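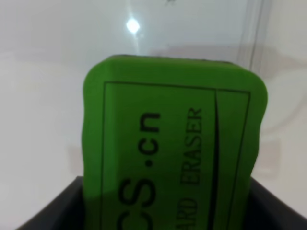
Talk notes: What we learned from teaching evening classes in Flelside
Slot: 45 minutes, leave time for questions

Opening
Thank Jeanie Semple for the invitation. Say my name slowly. Ask who in the room teaches adults, and who has taught them after six in the evening.

Start with the story of Mr. Takeda. Toshio Takeda came to my beginner bookkeeping class in February. He sat near the door for the whole term and he never asked a question. I believed he was bored. Later he told me that his bus to Ballberg left five minutes before the class ended, and he did not want to disturb the others. Pause here.

Part 1 — The timetable
We made the first timetable from the rooms that were free. It was practical for us, but it was not made for the students. Explain the change: class now finishes before the last direct bus. Mention that Brendan Rafferty did not agree at first, and that he had good arguments (heating, keys, the cleaning hours). Be fair to him, he is in the audience.

Part 2 — Homework
I used to give homework every week. Adults who did not do it stayed away from the next class, from shame I think. Now we do the exercise together in the first part of the lesson. Some colleagues find this too soft. I do not have a final opinion, and I should say so.

Read the short note from Morenike Isah, but only the second paragraph:
"I had not been in a classroom since I was sixteen. I was afraid of the board more than of the numbers."
Do not comment on it. Go to the next point.

Part 3 — Mixed levels
The most difficult problem. In one group we had a shop owner with her own accounts and a man who was not sure about percentages. What we tried: 2 teachers in one room. It was expensive, and it worked better for the slow students than for the fast ones. If somebody asks about cost, send them to Gillespie Gillies, he has the figures and I will say them wrong.

Questions
Repeat each question into the microphone before answering. If there are none, ask the room how they handle late arrivals.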